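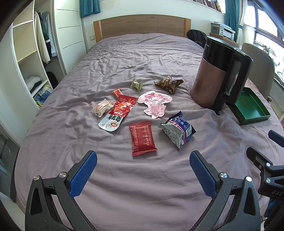 Notice to readers regarding the snack provisions for the January journey

Readers of this page are advised that preparations for the annual visit to Markitz are now under way. As in earlier years, I am setting down the arrangements for food in writing. Several of you have written to ask how the household manages a long rail journey without recourse to the buffet car, and it is simpler to refer everyone to one entry than to answer each letter.

The party will consist of myself and Ilgın Tokgöz. Departure is from Bositz in the early morning. We change trains once, and the second part of the journey is the longer. Our host at Markitz has confirmed that the room will be ready on arrival and that a light supper will be served, so the provisions need only cover the hours spent travelling.

Sorting of the provisions

All small packets were removed from the kitchen drawer, the hall cupboard and the pockets of last year's travelling bag, and were laid out on the bed. The bed is the preferred surface for this work. The dining table is generally covered with post, and small wrappers slide off it. A duvet with a few creases in it holds them where they are put.

The present stock is a mixed one. A good part of it came in a parcel from a former colleague, who sends sweets and savoury items in single portions, and the remainder was bought at Değirmenci, the grocer at the end of our road. Most of the wrappers are printed in languages that neither member of the party reads. Readers who have eaten with us will know that this has led to errors. Two winters ago a packet was opened with the tea in the belief that it contained a biscuit. It contained dried fish. The fish was very good, but the compartment was full at the time and a window had to be opened.

For that reason the following procedure has been adopted. One packet of each kind is to be opened and tasted at home before departure. Anything with a strong smell stays behind and may be eaten in the kitchen at leisure. Anything that crumbles is to be carried in the upper part of the bag. Anything that cannot be identified after tasting is referred to Ilgın, whose decision is final.

The electric kettle is kept on the bed during sorting and is then returned to its place in the kitchen. I have been asked whether it travels with us. It did so once. It took up half the bag, and on arrival we found that our host owned a better one. This year it remains at home, and hot water for the journey will be carried in a flask filled before we leave.
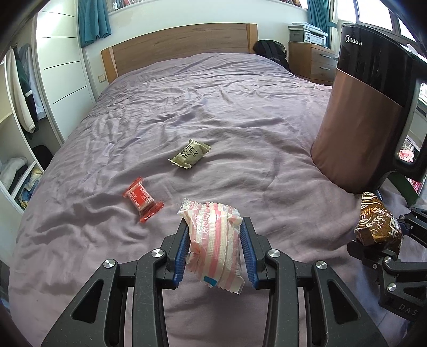
The pink-and-white striped sweet, with the kettle behind and two further packets on the duvet.

Twisted wrappers require a separate word. Sweets that are twisted shut at the ends tend to work themselves open in a bag, particularly when packed beside keys, and are therefore placed together in a small cloth pouch with a drawstring. Crimped packets may go in loose. I am aware that Ilgın does not accept this distinction and puts everything in the pouch. The matter was discussed at some length over breakfast and has been left open.

Allowances

It has been our custom to set an allowance, and readers with an interest in such things may wish to have it. Each traveller may take 400 grams of dry provisions in single packets, together with one bar of chocolate of 100 grams. Fruit is not counted. Sandwiches are not counted either, but they must be eaten before the change of trains, as there is seldom a free seat on the far platform and I will not eat a sandwich standing up.

The kitchen scales were used to check the weights. They are old and sometimes give a different answer if one leans on the worktop. Where two readings disagreed, the lower was entered in the notebook. Ilgın has asked me to record that this was my doing.

The notebook is the same one used for previous journeys, with a green cover and the number 2452 on the back in pencil. I do not know what the number refers to. It was there when I bought it. At the front is the list from the first Markitz visit, which reads in full: apples, cheese, cards, Nele's blue scarf, something for the children. There were no children on that visit and I have never been able to establish who was meant.

Items not approved

Nuts in their shells are not approved. Neither is anything requiring a spoon, following the events of last January, when the spoon was found to be in the other bag and the other bag was found to be in Bositz. Sauces in pouches were considered at the request of Ilgın, who likes a little something on a plain cracker. I have no objection in principle, provided that the pouch is opened over a napkin and by someone other than me.

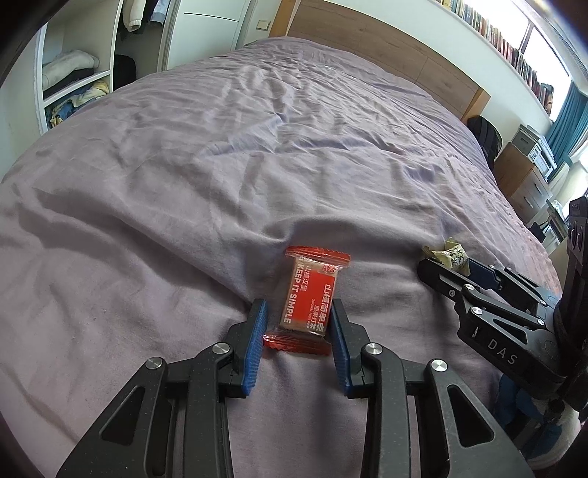
A small red packet on the duvet, printed "KEEP IT SIMPLE".

I should like to note my approval of the wording on the red packet. It would serve well enough as a heading for the whole list. Whether I have kept to it in the present entry is for others to judge, and I expect that my sister will write to me on the point.

Further arrangements

The bag will be packed on the evening before departure and placed by the front door. Provisions go in last, above the slippers and below the newspapers. The flask stands upright in the side pocket. Tickets are carried by me and a copy of the booking is carried by Ilgın, who also has charge of the napkins.

Packets remaining after the journey out will be presented to the household at Markitz. Any that are still uneaten at the end of the visit will come home with us and return to the kitchen drawer, where they will be found again next year.

Correspondence about trains should be sent to the usual address. Those of you who asked for the recipe for the caraway crackers will have it in the next entry, once I have found the card it is written on. It is believed to be in the tin with the candles.

Nele Kohlhase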